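Mulleseo Skills Workshop
Progress report to the Grurkesora Fund
Period covered: January to April
Prepared by Tainá Portela, project coordinator

1. Summary

In this period we finished the preparation of the robot room and we held our first open day, in April. We had 70 visitors. Most were from Clornthorpe and the villages near it, and 8 came from small firms that think of buying their first robot arm. The spending is inside the plan. One activity is delayed, and I explain it in section 4.

2. The open day

The doors opened at 10.00 and the last group left at 16.30. We took the visitors in small groups, because the room is not large and everybody should be able to see the table. Each group had a short talk at the beginning, then the demonstration, and then time for questions. We had planned twenty minutes for one group, but the questions were many and from midday we were always behind the timetable. For the next time we will plan half an hour.

The demonstration was the same one that we will use in the first lesson of the course. The instructor moves the arm slowly above the table and names the parts, before any object is picked up. I was worried that this would be boring for the guests, but the opposite happened. Several people from the firms asked about the cable of the gripper, if it can catch on something when the wrist turns, and how much it costs to replace. These were good questions and we have now added them to the course notes. 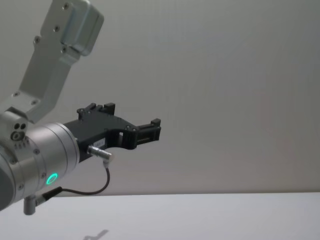 Photo: Mulleseo Skills Workshop / T. Portela

The arm has a gripper with two fingers, and for the course this is enough. Some visitors wanted to know if it can hold soft things, for example fruit or bread. Our instructor answered that it depends on the fingers and on the force that is set, and he offered to try it with them on another day. Two bakeries left their address for this.

The status light also gave us a useful discussion. The younger visitors look at it immediately, but the adults look only at the fingers. We will teach the light earlier in the lesson than we had written in the first plan.

3. Money

The open day cost 800 euros in total. This includes printing, drinks, the bus from Clornthorpe station and the extra hours of the instructor. The bus was more expensive than we expected - the first company cancelled and we had to find another one in the last week. The difference was covered from the printing line, where we spent less.

4. Delay

The teacher training with Vlachou should start in this period, but their trainer was not available. It is moved to the beginning of the next period. The number of places stays at 4, and all of them are already taken. We do not ask for any change in the budget.

5. Next period

- teacher training with Vlachou
- first full course for adults, in the evening
- trial with the two bakeries
- second open day, with longer groups and a sign at the street, as many visitors went first to the wrong entrance

The attendance list and the receipts are sent separately by post.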